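Home Features Collections Interiors Archive Subscribe

The Working Cabinet

The small household cabinet has rarely attracted the attention given to the dining table or the bed. It was bought to serve a purpose, moved from room to room as families grew, and often left out of inventories altogether. The Remwood furniture study, now in its second year, has set out to correct that record. Its register lists 461 cabinets in private homes, and the owners of 36 of them have agreed to keep a written account of daily use.

Tove Hauksdóttir, who directs the study, defines the type by its arrangement: open shelving above, a drawer at the middle, and a closed compartment below. Each level tends to acquire its own duties. The open shelf receives whatever is wanted again soon, including books, letters and small items set down in passing. The drawer holds papers and keys. The lower compartment takes the things that are used by season, and in many homes it is opened only a few times a year. 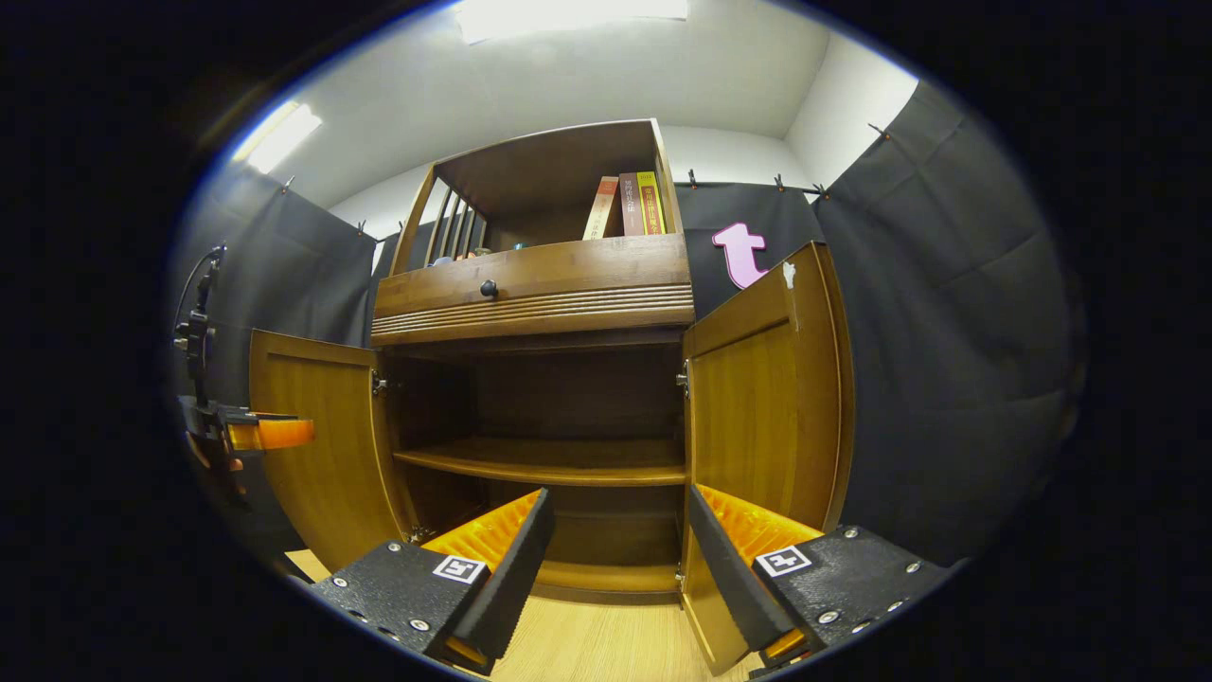

Books are the most frequent tenants of the upper shelf. Owners report that a row of three or four volumes may stand at one end for years, while the rest of the shelf changes weekly. A slatted side helps to keep such a row in order and admits light to the back of the shelf. It is also, as several participants noted, the part most likely to be missed when dusting.

Doors present a different concern. A framed door with a recessed panel allows the wood to move with the weather, but its hinges carry the full weight whenever it is left standing open. The study recommends that both doors be closed at night and that screws be checked each July. Drawer knobs should be tightened by hand from the inside.

On the question of finish, opinion remains divided. Restorers at Haugen favor wax for warm brown surfaces and advise against polish containing silicone. Members of the Prakik workshop prefer a thin oil, applied once a year and wiped off within the hour. Both agree that grooves in a drawer front should be cleaned with a soft, dry brush before anything else is applied.

The written accounts will be deposited in the Remwood reading room, which is open to visitors on Sunday afternoons.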